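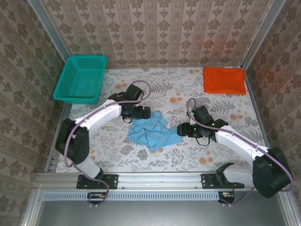
천 접기 작업면의 표면 자재와 정리 도구를 기록한 갤러리 페이지다. 대상은 상판의 무늬, 벽면 마감, 바구니, 그리고 접기 전후의 천이다. 첫 항목의 상판은 옅은 바탕에 회색 고사리 잎과 회색 꽃 형태가 인쇄되어 있고, 그 사이에 복숭아빛 주황색 점이 흩어져 있다. 하늘색 천은 중앙 부근에 구겨진 상태이며, 오른쪽 위 모서리에는 주황빛 빨간 천이 직사각형으로 납작하게 접혀 있다. 두 천 모두 바탕과 색 차이가 커서 가장자리 판독에 무리가 없다. 무늬 있는 상판에서 회색 계열 천을 다룰 때는 사정이 다르며, 이 점은 아래 색상 항목에 따로 적었다.

페이지 관리: Edivaldo Fagundes
최종 수정: 2022년 7월 21일
분류: 작업면 / 섬유 / 소형 천
목록 번호: 374

상판
인쇄 무늬 상판은 단색 상판에 비해 얼룩과 보풀이 눈에 덜 띈다. 청소 상태를 눈으로만 판정하면 누락이 생기므로 마른 천으로 한 방향으로 닦은 뒤 닦은 천의 면을 확인한다. 잎 무늬의 가는 선은 실밥과 혼동되기 쉽다. 손바닥으로 쓸어 보는 편이 빠르다.

벽면
베이지색 바탕에 갈색 다마스크 무늬가 들어간 벽지. 뒷벽과 좌우 벽에 같은 무늬를 썼다. 뒷벽 양쪽에는 수직 알루미늄 기둥이 서 있다. 벽지 무늬와 상판 무늬는 계열이 다르고, 색조도 베이지와 회색으로 나뉘어 경계를 구분하는 데 문제가 없다. Woden 벽지 견본집의 분류로는 둘 다 '식물 문양'에 들어가지만 본 목록에서는 별도 항목으로 취급한다.

바구니
청록색 플라스틱, 바닥과 옆면에 격자형 타공. 위치는 상판 왼쪽 위 모서리. 타공 바구니는 통기성이 있어 완전히 마르지 않은 천을 잠시 두는 용도에도 쓸 수 있다. 다만 올이 굵은 천은 구멍 가장자리에 걸릴 수 있으니 새 바구니는 사출 자국을 손끝으로 확인하고, 거친 부분은 고운 사포로 다듬는다. 세척은 중성세제와 부드러운 솔. 솔은 바깥쪽에서 안쪽으로 한 번, 반대 방향으로 한 번 통과시킨다.

하늘색 천
주름이 뭉쳐 있고 한쪽 모서리가 오른쪽으로 늘어져 있다. 뭉친 천을 펼칠 때는 드러난 모서리를 먼저 잡고, 이어지는 변을 따라 다음 모서리를 찾는다. 가운데를 집어 올리면 모서리가 안으로 말려 들어가는 경우가 많다. 두 모서리를 확보한 다음에는 살짝 당겨 윗변을 곧게 만들고, 먼 쪽부터 상판에 내려놓는다.

주황빛 빨간 천
접힌 상태의 기준으로 삼기에 적당하다. 직사각형 윤곽이 유지되고 면이 평평하다. 접은 천을 모서리에 두면 중앙의 펼침 면적이 그대로 남는다. 여러 장을 쌓을 때는 접힌 쪽을 같은 방향으로 맞춘다. 방향이 섞이면 더미가 한쪽으로 기울고 맨 아래 천의 가장자리가 밀려 나온다.

앞쪽 하단
알루미늄 레일이 전면 폭 전체를 가로지르고, 그 아래에 슬롯형 통풍 띠, 다시 그 아래에 회색 금속 패널이 온다. 통풍 띠는 보풀이 쌓이는 자리다. 5월 점검 때부터 상판 청소와 같은 날에 솔질하도록 일정을 묶었다. 진공청소기를 쓸 경우 틈새 노즐을 슬롯과 나란히 움직인다. 젖은 천은 이 구간에 쓰지 않는다.

색상 기록에 대한 주
본 목록의 색 이름은 육안 기준이며 측색값이 아니다. Mosivow 색표와 대조한 항목은 목록 번호 뒤에 M을 붙인다. 이 페이지의 항목은 대조 전이다. '하늘색'은 옅은 파랑, '청록색'은 초록과 파랑의 중간, '주황빛 빨강'은 빨강에 주황이 섞인 색을 가리킨다. 회색 천은 상판의 고사리 잎 무늬와 명도가 가까워지면 윤곽 판독이 느려진다. 이 경우 단색 깔개를 중앙에 깔고 작업하며, 깔개는 펼친 천보다 사방으로 여유가 있어야 한다.

접기 순서 표기
목록 전체에서 접기는 숫자와 방향으로 적는다. '2-세로'는 긴 변의 중앙을 기준으로 반을 접는 동작을 두 번 반복한다는 뜻이다. 삼등분 접기는 Gutik 표기를 따라 별도 기호를 쓴다. 소형 천은 대부분 반 접기만으로 정리되고, 삼등분은 길이가 폭에 비해 긴 수건류에 한해 적용한다. 접은 뒤에는 손날로 접힌 선을 한 번 눌러 준다. 두꺼운 천은 누르는 대신 면 전체를 가볍게 두드려 공기를 뺀다.

보관
접은 천은 바구니 높이를 넘지 않게 담는다. 세워 넣으면 꺼낼 때 옆 장이 딸려 나오지 않는다. 같은 색끼리 묶을 필요는 없으나 크기는 맞춘다. Buschmann 선반에 바구니를 올릴 때는 타공면이 벽에 닿지 않도록 뒤쪽을 조금 띄운다.

관련 항목
인쇄 무늬 상판, 단색 상판, 타공 바구니, 벽지 견본, 수건류 삼등분 접기
전체 목록 항목 수: 2,322
이 분류의 하위 페이지: 11

정정할 내용은 목록 번호와 항목 이름을 적어 관리자에게 보낸다. 색 이름에 관한 정정은 색표 대조가 끝난 뒤 일괄 반영한다.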